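The Board You Never Think About

Kitchens, Saturday, October 8, 2022

Ask a cook about knives and you'd better have the afternoon free. Ask about the board underneath and you get a shrug. Something from a wedding. Something that came with the apartment. Warped, probably. Smells of onion, definitely.

I spent a week asking anyway. Called makers, called a restaurant, bothered my neighbors. Ended up with 24 pages of notes and a very strong opinion about mineral oil.

Start with the wood. Maple is the default in this country and has been for as long as anyone I spoke to could remember. Tight grain, hard enough to last, soft enough that it doesn't chew up an edge. Walnut is prettier and costs more. Cherry goes darker every year, which some people love. Bamboo – technically a grass, as every bamboo owner will tell you – is cheap and tough and rougher on knives than most buyers expect.

Then there's how it's put together. Edge grain means long strips glued side by side, the long face up. End grain means little blocks standing on their feet, like a checkerboard. End grain is kinder to a blade, the fibers part and sort of close up again. It also drinks oil like crazy and weighs as much as a small dog. Edge grain is lighter, cheaper, easier to live with. Most home cooks should buy edge grain and stop reading articles about it. Keep reading this one though.

At Ó Conaill, a two-person shop that sells mostly by word of mouth, the price list runs on one sheet of paper. Top of the sheet, a fitted counter section, $1155. Bottom of the sheet, a bread board, $49. The bread board outsells everything. I asked Ryszard Jasińska, who does the glue-ups, if that bothered him. No, he said. The bread board pays the rent.

He's particular about strips. Lays them out dry first, flips them, swaps them, walks off for coffee, comes back and swaps them again. Color matters less than the direction of the grain, in his view. Two strips that want to move in different ways will fight, and in January, with the heat on and the air like a cracker, you find out who won. A split board in January was usualy a bad layout in the fall.

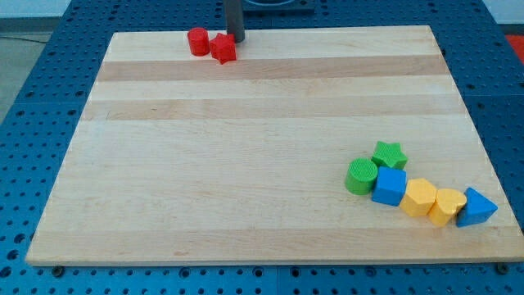

Rosalinda Agbayani disagrees about the winter part. Her boards split in summer, she told me, when she had the windows open all day and then ran the air conditioner all night, and she thinks the makers blame the furnace so they don't have to talk about how thin they're cutting the wood. She wants a board as thick as a paperback, minimum, and she won't buy one she can't flip.

Fair. Thickness came up with everybody. A thin board is a serving tray with ambitions. A thick one stays put, takes sanding, gives you another ten years after the first ten. But thick is heavy, and heavy is the board that lives on the counter forever and never gets washed underneath. Lift it up tonight. Go look. I did, and I'm not going to describe it.

Washing, then. Hot water, a drop of soap, a quick scrub, both sides. Both sides is the part people skip. Wet one face and leave the other dry and the thing cups. Stand it on edge to dry. Not in the dishwasher, ever, not even once because your sister-in-law was being helpful.

Smells: coarse salt and half a lemon. Rub, wait a few minutes, rinse. Garlic takes 2 rounds. Fish, in my kitchen, gets its own board and I don't want to argue about it.

Oil. Food-grade mineral oil, from the drugstore, the plain stuff. Olive oil goes rancid, so does most of what's in your pantry. New board, once a week for a month. After that, when it looks pale and thirsty. Pour it on, spread it with your hand, leave it overnight, wipe off what's left in the morning. The fancy creams are the same oil with beeswax in it, mostly. Sandora makes one in a tin that smells nice and I finished it faster than I'd like to admit.

At Pinudham, a lunch place with a kitchen about as wide as a hallway, they sand their boards on the last Sunday of the month. Medium paper, then fine, wipe, oil, home. The oldest board there has lost so much height that the prep cook keeps a folded towel under it. Nobody will throw it out. I asked for a look at the replacement, a big Flestetti slab, still in its carton under the sink. Been there since spring.

When to give up: a crack that goes all the way through. A joint you can fit a fingernail into. A smell the lemon doesnt touch. Knife scars alone are fine, that's just sanding you haven't done yet.

Mine is due. Sandpaper's on the list, with the lemons.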